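Zweiarm-Aufbau in der Werkstatt: Beutel greifen, Finger rutschen
Forum > Robotik und Automatisierung > Eigenbau

ruebenfeld
Moin zusammen, seit Februar schraube ich in der Gemeinschaftswerkstatt Drarnelthorpe an zwei kleinen Armen auf einem gemeinsamen Rahmen. Projektname ist Cluleck, fragt nicht. Klötze und Becher waren schnell erledigt, jetzt hänge ich an Plastikbeuteln mit Zipverschluss. Das Zeug knittert, spiegelt und gibt überall nach! Die Finger sind selbst konstruiert, innen sitzen gesprenkelte Pads, und die Kamera am Handgelenk guckt genau zwischen die Spitzen. 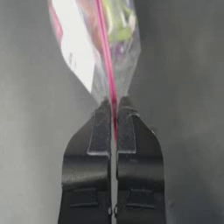
Beutel unten an der Ecke gegriffen, der pinke Verschluss läuft zwischen den Fingern durch.

Mein Problem: Von 227 Versuchen zählt mein Skript 101 als sauber gegriffen, beim Rest rutscht mir die Folie weg oder der Greifer meldet "zu" und hat gar nichts. Hat jemand Erfahrung mit weicheren Pads?

knickarm
Schöner Aufbau, gefällt mir. Aber an der Ecke ist doch nur dünne Folie, was soll da halten? Ich würde immer dort greifen, wo der Inhalt Volumen macht. Und Moosgummi auf die Pads, fertig.

ruebenfeld
Moosgummi hatte ich drauf, nach 2 Abenden war es abgerubbelt. Mit dem Volumen hast du vielleicht recht, probiere ich gerade mit beiden Armen von links und rechts.
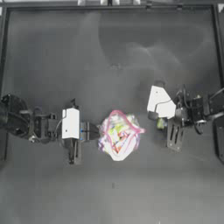 Die Kabelführung ist noch so eine Baustelle, da bin ich ehrlich gesagt faul gewesen. Am linken Handgelenk steht die Leitung in einem hohen Bogen zum weißen Gehäuse, und jedes Mal, wenn ich den Arm weit eindrehe, habe ich Angst um den Stecker. Spiralschlauch liegt schon bereit, aber der macht das Ganze auch wieder steifer. Wie löst ihr das?

Thongsuk_77
Kein Spiralschlauch! Nimm Gewebeschlauch und lass am Gelenk eine Schlaufe in der Drehebene. Bei mir hat der Spiralschlauch das Handgelenk bei jeder Drehung ein Stück zurückgezogen, ich habe ewig den Fehler im Regler gesucht.

knickarm
Sehe ich anders, mein Spiralschlauch läuft seit Jahren ohne Ärger. Man darf ihn halt nicht bis ans Gelenk ziehen.

Elibariki Waweru
Zurück zum Greifen: Wie groß ist denn der Versatz zwischen den beiden Armen? Wenn die nicht ordentlich gegeneinander kalibriert sind, drückt der eine früher und schiebt den Beutel einfach weg. Da hilft dann auch kein Pad der Welt.

ruebenfeld
Guter Punkt. Kalibriert habe ich jeden Arm nur für sich, mit dem Schachbrett aus der Drostton-Anleitung. Gestern Abend habe ich dann den rechten Arm absichtlich langsamer zufahren lassen – der linke wartet an seiner Position, bis rechts der Motorstrom ansteigt.

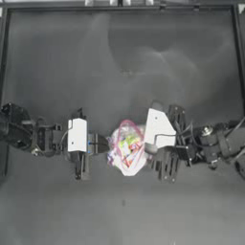
Damit komme ich schon deutlich weiter als vorher, auch wenn das Ganze quälend langsam ist. Den Schwellwert habe ich per Hand gesucht und bin bei 100 gelandet (Rohwert vom Servo, keine Ahnung, was das in Milliampere ist). Darunter stoppt der Arm schon durch die eigene Reibung, darüber quetscht er mir den Inhalt.

Elibariki Waweru
Den Rohwert würde ich so nicht stehen lassen, der wandert dir mit der Temperatur. Lieber den Leerlaufstrom bei jedem Zufahren kurz mitmessen und abziehen.

knickarm
Oder einfach Moosgummi. ;)

ruebenfeld
Das mit dem Leerlaufstrom baue ich am Wochenende ein und melde mich mit neuen Zahlen. Gewebeschlauch ist auch bestellt, sorry knickarm!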